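Flidham water hardness to rise when Malcombe borehole joins supply

02/10/2025

Households and businesses in Flidham will receive harder water from February, when the Malcombe borehole is connected to the town's distribution network.

The change affects 1,590 properties on the eastern side of the town, currently fed from the Hostari reservoir alone. After the connection they will receive a blend of the two sources, with the borehole supplying up to 75 per cent of the volume during dry periods and a smaller share in winter. Properties west of the railway line stay on reservoir water.

Groundwater at Malcombe is drawn from chalk and carries more dissolved calcium than the surface water held at Hostari. The blended supply will be classed as moderately hard to hard, depending on the ratio in use on a given day. The present supply is classed as soft. Hardness is not treated as a health matter and no limit is set for it in the drinking water rules.

Pipework between the borehole and the Flidham service reservoir was laid last year. Remaining work consists of pressure testing, disinfection of the new main and 2 rounds of sampling. Flow will then be raised in stages over 9 days to limit disturbance of deposits inside the older cast iron mains. Some discoloured water is possible during this period. Running the cold kitchen tap until it clears is normally enough.

Customers with dishwashers should reset the hardness level on the machine once the blend is in place. The setting is given in the appliance manual, and salt will need topping up more often than before. Combination boilers fitted with a scale reducer need no adjustment, but the cartridge should be checked at the next service. Kettles and shower heads will show scale sooner and can be cleaned with a citric acid descaler.

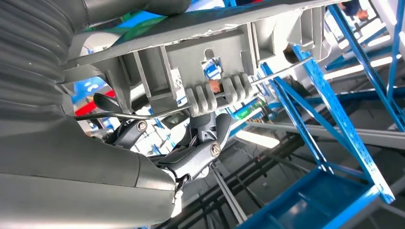 Aquarium owners are advised to test the water before carrying out large changes, as some species do not tolerate a sudden rise in calcium or pH. Home brewers and anyone running a small steam boiler should also work from the new figures.

The treatment contractor, Mfaume, will publish the blend ratio weekly once the borehole is in service. Hardness values will be listed in milligrams per litre as calcium carbonate, with conversions to Clark and German degrees. A postcode list of the affected streets is held at Flidham library and will be sent out with the winter bills.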